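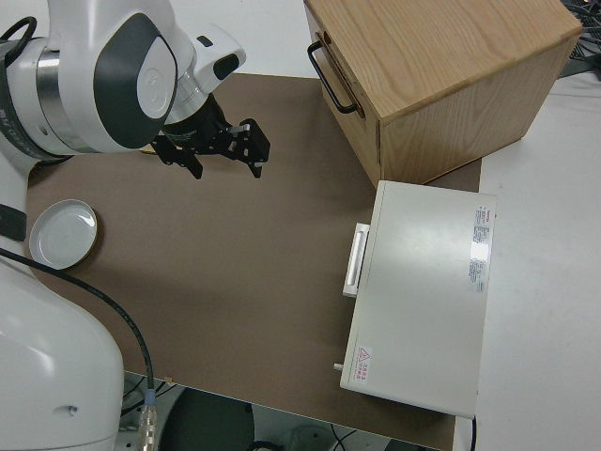
Countertop appliance and small wares check, Fagundes kitchen
Checked by: Leandro Herrero
Last updated: August

1. Warning labels on appliances present. PASS
Present, yes. Whether anyone reads them is another matter. The last sheet gave this a pass with the word "fine" next to it, and I don't know what was fine.

2. Space around the toaster oven. COMMENT
The Dresar guide we were handed asks for 6 inches on every side. I can't find where that number comes from, and the wooden box gets pushed back against the oven every time somebody wipes down. Mark the spot with tape or drop the rule.

3. Oven cord and plug. PASS
No nicks, no scorching. Plug sits tight.

4. Wicker kept away from heat. FAIL
A basket with corn in it is still a basket. It dries out, it sheds, and it should not share a table with an oven that's switched on. I wrote this up last time too.
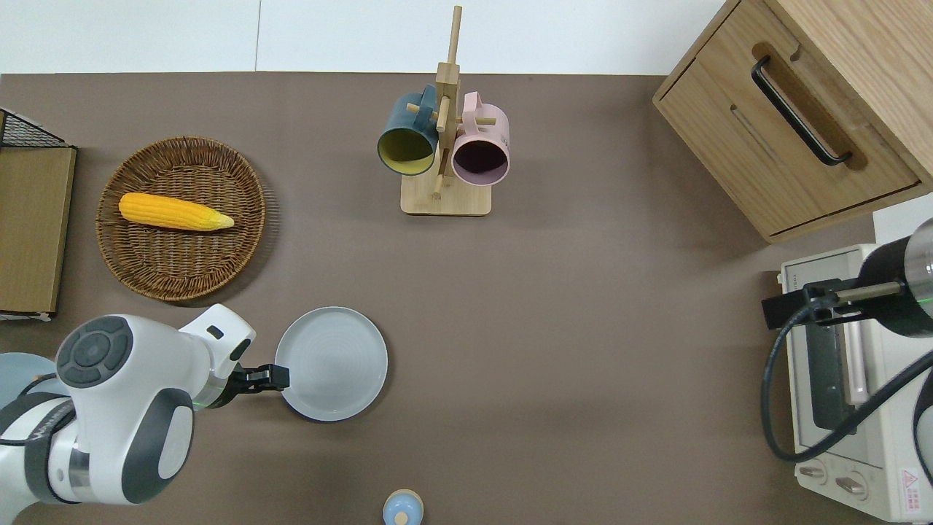
Kelly Fairclough disagrees with the fail. The basket has never been moved onto the oven as far as she knows, and she would sooner see a line saying "not within reach of the door" than have it banned from the table. She also wants to know who decided wicker was worse than a dish towel.

Fair question about the towel. The fail stays until I see the line in writing.

5. Mug tree stable. PASS, barely
Two mugs on pegs is okay. I pulled one off from the side and the post rocked. The claim that it "holds a full set safely" is one I'd like to see tested by whoever wrote it.
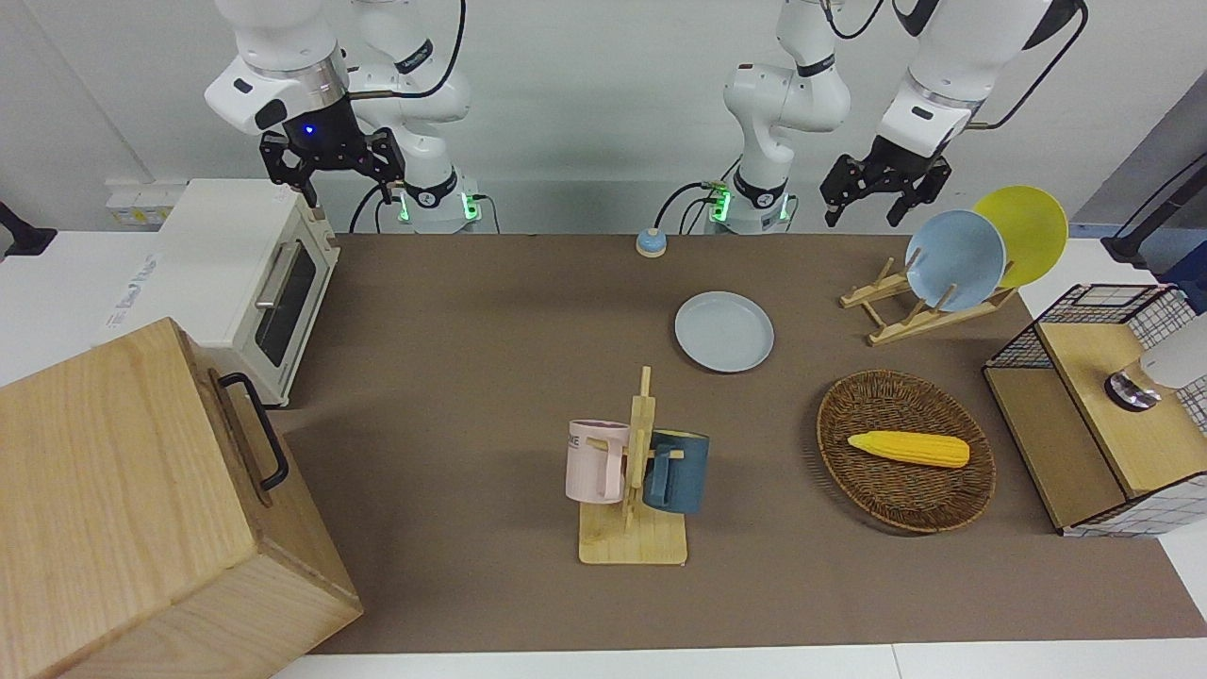
6. Plates put back in the rack after use. COMMENT
Plates left flat on the table get elbows on them. The rule says 3 minutes, which can't be checked and so isn't.

7. Drawer and box handles tight. PASS
Screws snug on all of them.

8. Crumb tray emptied. NOT CHECKED
Mudassar Awan's initials are on the log. I'd want to see the tray.

Recheck items 2 and 4 before signing.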